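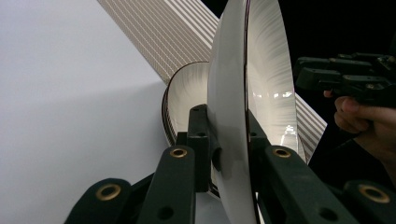
4.3 Teller und Schalen greifen: Regeln für das Handgreifer-Paar

Dieser Abschnitt gilt für alle, die mit dem Skonora vorführen, auch für die, die zu Hause schon einmal einen Teller abgetrocknet haben.

1. Greifer schließen, ohne Teller. Öffnen. Wiederholen, bis es langweilig wird.

2. Teller am Rand fassen und hochkant halten. Der Rand muss zwischen den Backen sitzen und hinten am Mittelblock anliegen.

3. Griff langsam zuziehen. Glasur ist glatt und verzeiht wenig.

4. Den zweiten Greifer erst heranführen, wenn der erste den Teller sicher hält. Die Hand bleibt am Griff hinter den Backen.

5. Bei der Übergabe löst der erste Greifer zuletzt. Die umgekehrte Reihenfolge ist bekannt und im Schadensbuch unter Nummer 179 beschrieben.

Hinweis: Eine gestreifte Unterlage darf liegen bleiben. Wer sie mitten in der Aufnahme glattstreicht, fängt wieder bei Schritt 1 an.

VORSICHT: Teller mit Sprung oder Abplatzer sofort aussortieren. »Der hält noch« ist kein Prüfergebnis.

VORSICHT: Finger gehören nicht zwischen die Glieder, auch nicht kurz.

Fragen zur Griffkraft beantwortet Shirin Parsa. Scherben bitte bei Berkay Duman melden, möglichst vor 16 Uhr und ohne Vorgeschichte.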